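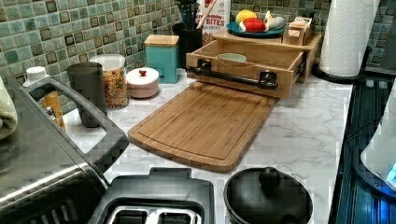

Kitchen counter with cutting board and open drawer.

Fidia Releases Vehicle Pack and Free Mod Tool for Prorker

Fidia has released the Jeon Pack, a set of 11 new vehicles for its open-world driving game Prorker, together with a free tool that lets players build and share their own. Both are available in March as part of the spring update for PC.

The Jeon Pack adds trucks, two amphibious carriers and a six-wheeled crane that can lift and tow any other vehicle in the game. All of them can be driven on the existing maps, including the Ikeo salt flats, where the ground has been reworked so that heavy vehicles sink and leave tracks. The crane is unlocked after the second harbor mission. The others can be picked up from any garage.

The mod tool, called Jeon Workshop, opens the same files that Fidia's own designers use. Players can change wheel size, suspension travel, engine sound and turret rotation, then test the result without restarting the game. Finished vehicles can be posted to the in-game browser, which holds up to 2,000 polygons' worth of preview model per entry and shows the author's name on every download.

During the closed test, players submitted 1,672 vehicles. Fidia has picked a small group of these to be featured in the browser at launch, with credit to their authors. Older mods made with unofficial tools will still load, but those that replace the physics file need to be saved again in Jeon Workshop.

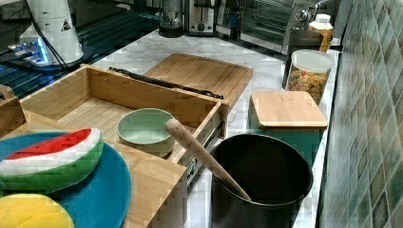 Velimir Trajkovski said the jump setting was the most requested feature in the test, and that he had used it to get a tank over the wall at Ikeo on his third try. He added that he would like to see trailers supported next.

Trailer support is planned for a later update. Online sessions with modded vehicles are limited to eight players for now, and the host chooses which mods are allowed.

The update is free for all owners of Prorker. It requires 11 GB of disk space. Saved games from earlier versions will carry over.

About Fidia
Fidia is an independent developer of driving and simulation games for PC. Press copies and screenshots are available on request from the Fidia press desk.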